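Review: Skastum 10-inch tabletop telescope

Mars is a hard target for a small telescope. I bought the Skastum to see whether it could show the polar cap and the darker plains, and used it over 14 clear nights.
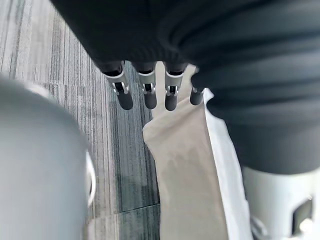
Mac Giolla
Astronomy reviewer

The mount is a plain swivel base with a stiff bearing. It needed a bit of grease before it would follow a planet without jerking. The focuser is better and holds its position with a heavy eyepiece in it.

347 shares
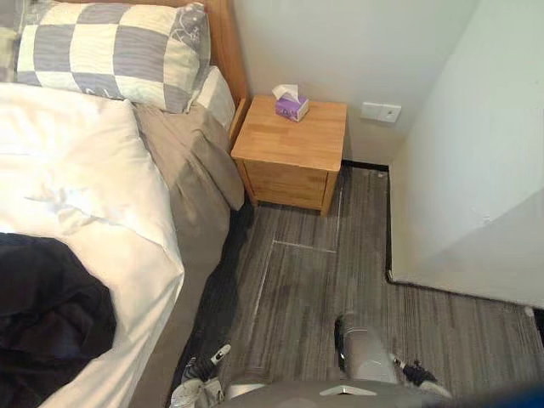

BUTTHORPE, September

On steady nights the cap showed as a small white spot, and the largest dark marking was clear at medium power. A grey filter cut the glare. Craters on Mars are out of reach, as they are for any backyard scope. Saturn's rings were sharp, and the main gap in them came and went with the air.

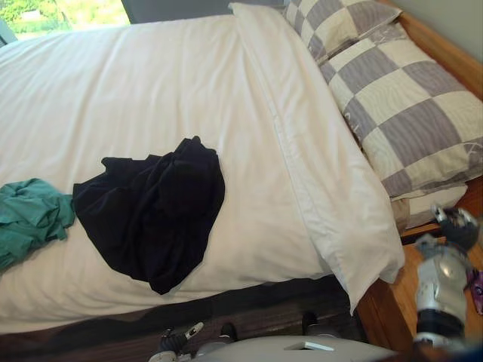 Duvet and clothes on the bed

Drundico sells the optional phone bracket. It slips when the tube points low, so I stopped using it. The finder is a cheap red dot and the first thing I'd replace. Colour fringing wasn't a problem, as you'd expect with a mirror.

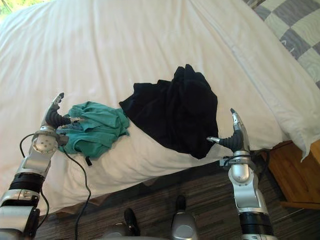 How long does the mirror need to cool before viewing?

Mine took more than an hour outside on a cold evening. Planets looked soft until then.

14 comments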